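Robot Manipulation Club: Handout 2
Soft Things Are Hard Things
25th August

Welcome back! If you missed the first session, grab the Kassa setup sheet from the shared folder and read it before you touch anything. The rest of you can jump straight in.

So, last time we picked up boxes. Boxes are lovely. A box stays the same shape while you think about it, so you can plan a grasp, walk off for a coffee and come back to find the plan still good. Rope does none of that, and I've been looking forward to this one all summer!

1. Choosing where to grab

Look for the free end first. I know the coil is tempting (it's big and it's bundled up), but a grasp there tells you very little about what the rest of the rope will do. Bring the hand in over the loose end with the fingers curled down and stop just above the felt. Check your height. Then check it again, please, I only have so many spare fingertips.

A little loop at the end is your friend, by the way. It gives the fingers something wider to close on than a single strand.

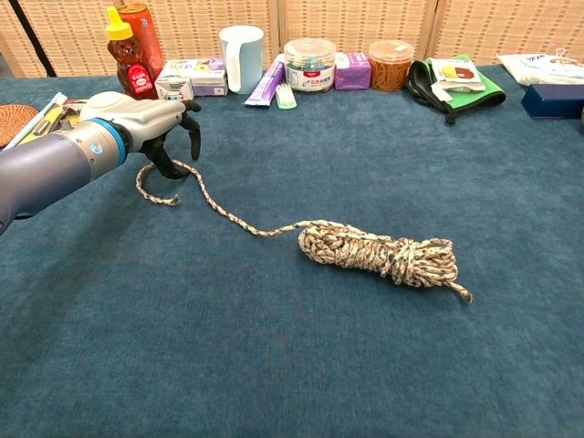 2. Closing the hand

Go slow. I start at 1,000 on the Junham controller's speed setting and only go up to 2,000 when a team has shown me a few clean closes in a row. If the fingers brush the felt, back off, reset and write it in your log. I want the bad tries in there as well as the good ones, they're much more fun to talk about.

3. Lifting and dragging

Lift a hand's width, pause, then drag toward you. Watch the strand between the hand and the coil, and stop before it goes tight. The Plellow team will want to skip the pause. Don't!

For next time

Bring your log and one short paragraph on which grasp you'd pick for a wet rope, and why. We start work on the Senham challenge after that, with the run-off in December.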